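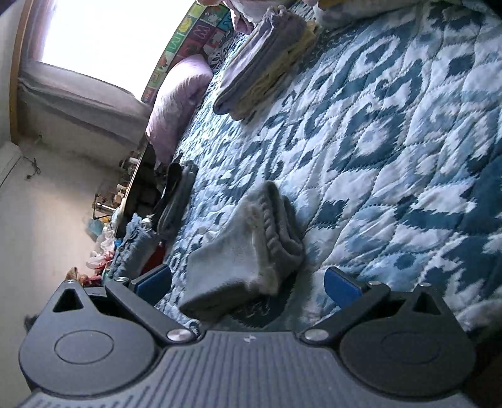

Minutes – production meeting, Emance autumn tour
September, 10:30 a.m.

Present: Katherine Inga (chair), Timothée Joly (musical direction), tour management, sound, box office.
Apologies: lighting.

1. Previous minutes
Approved with one correction: the Drullolham load-in is at the side dock, not Gate 5.

2. Set list
T. Joly tabled a revised running order of 88 minutes without intermission. The medley moves to the second half of the show. The duet stays in its original key. Click track to be re-exported after the tempo change in the closing number.

3. Venues
Drullolham contract signed, capacity 4000 standing. Ballis still wants an earlier curfew – K. Inga to reply by email. No decision on a second night.

4. Sound
Monitor mixes from the spring dates can be reused for all seven musicians. Two wireless channels conflict with the house system at Ballis. New frequencies to be requested from the venue.

5. Single release
Zakharchenko has delivered the radio edit. Master approved, subject to a shorter fade. Sleeve credits to be checked against the session sheets before printing.

6. Actions
K. Inga – curfew reply, sleeve credits.
T. Joly – click track, final charts to the band.
Sound – frequency request.

7. Any other business
None. Meeting closed at 11:50 a.m.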